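Serkside Student Robotics Club
Interim report to the Mahasneh Fund, second term
Prepared by Suha Khoury, club lead

1. Status

The grant covers one task: a two-armed robot clears small litter from a bed with a dustpan and hand brush, then empties the pan into a bin. The work is on schedule except for item 3 below. The club meets on Wednesday from 16:00, with 37 students on the register.

2. Work this term

The task has been split into two parts, sweeping and emptying, and each is practised separately. Students drive the arms by hand control and every attempt is recorded. Of the recordings made so far, 93 have passed checking and will be used for training. Rejected attempts are kept in a separate folder with a note of the fault, usually a late grasp or a dropped brush.

The handles of both tools are wrapped to give the fingers more to hold. The mattress is laid at floor level, with the bin next to it, so that the arms can cover both without the base being moved.
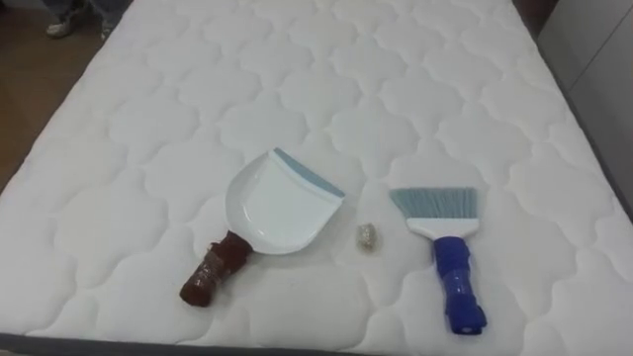 Tools and litter on the mattress; dustpan over the bin, left arm. 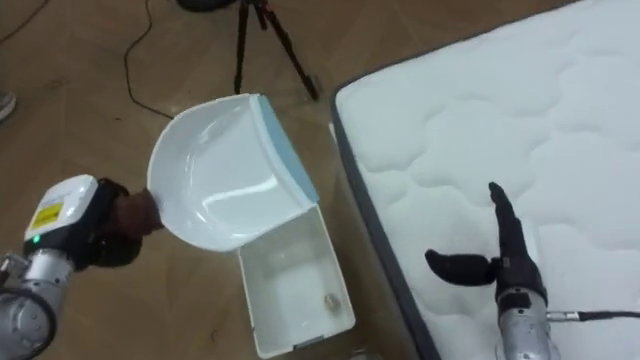

Kamran Khattak has rewritten the control software for the left wrist. The old version turned the wrist in fixed steps, and litter tended to slide off the side of the pan. The new version turns it smoothly and allows the operator to stop part way. The same change will be made to the right wrist next term.

3. Problems

Quilted fabric is harder to sweep than the flat board used last term. Small pieces settle in the stitching and the bristles pass over them. Two brush angles have been tried – the steeper one is better but puts more load on the fingers. A replacement finger set from Skindero is still on order.

4. Spending

The second instalment of £3000 has been received. It has gone on the finger set, storage drives and a Mavetti power supply. Receipts are attached.

5. Next term

Join the two parts into a single run. Repeat with other kinds of litter. Send the checked recordings to the Fund in July with the final report.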